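Sim bench notebook, July, 4:15 pm

Finished the second pass on the object naming and labeling rules with Nkechi, and I'm really happy with where they landed! The old sheet had 36 rules and half of them argued with the other half. What's left fits on one page – Bello has already taped a copy to his monitor.

The big one: any asset with a religious or cultural symbol on it gets tagged before it goes into a random scene. The Om piece is the case that got us talking. Tagged assets can't be spawned as throwaway clutter, and drop or crush tests don't use them at all. Temitope wrote the wording and it's two plain sentences, no wiggle room.
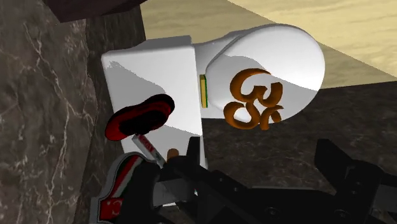 Second rule, close-range views. If the gripper hides part of an object, the label says "partly hidden" and stops there. No guessing the rest from the asset list. I went back through 207 old labels from the Brirkine set this morning and fixed the ones where I'd guessed (mostly mine, oops).

Still open: overlapping meshes. Fatima wants a hard fail on any overlap at spawn, I'd rather log it first and see how often it comes up. We'll try both on 400 scenes and compare.

To do: send the page to Nnamdi for the Dikomthorpe copy, rename the tag field.

Comments (3)

Bello Ogundipe: The page is great. Can we number the rules so I can cite them in reviews?

Fatima Nwachukwu: Still voting hard fail :)

Nnamdi Balogun: Got it, will merge tonight. Does the tag carry over when an asset is rescaled?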